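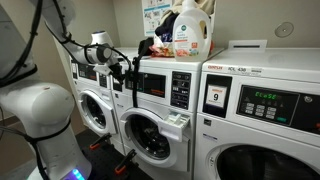
Budget notes, second pass

The arm is the line everyone asks me about, and it is the easiest one to price. Plosico and Astent both quoted in March, within 4 percent of each other on comparable reach and payload. I'm leaning toward Plosico for the longer warranty. Most of the trouble is in the other lines.

Mounting. A fixed pedestal means drilling the floor, and a laundry room with paying users won't agree to that. The alternative is a platform with clamps. Two clamps was the original figure. I have raised it to five, spares included.

Cabling. I had this down as sundries, which was wrong. Cable tied along the outside of an arm snags and wears, so a proper dress pack from Nordin goes in as its own item, plus one replacement set per year.

Gripper. Pulling a detergent drawer and swinging a round door are different jobs. A drawer front with a recessed handle edge wants thin fingers, while the door wants something that can take a sideways load. I priced one gripper with two sets of fingers. A tool changer would add roughly 60 percent to that line and I can't justify it yet.

Machine time. Washers cost money while we hold them, and the Barnodar site bills by the hour. Mornings before 9 are cheaper.

Still open: insurance, transport crates, and whether detergent counts as a consumable or a supply. Accounting has two codes and I have used both.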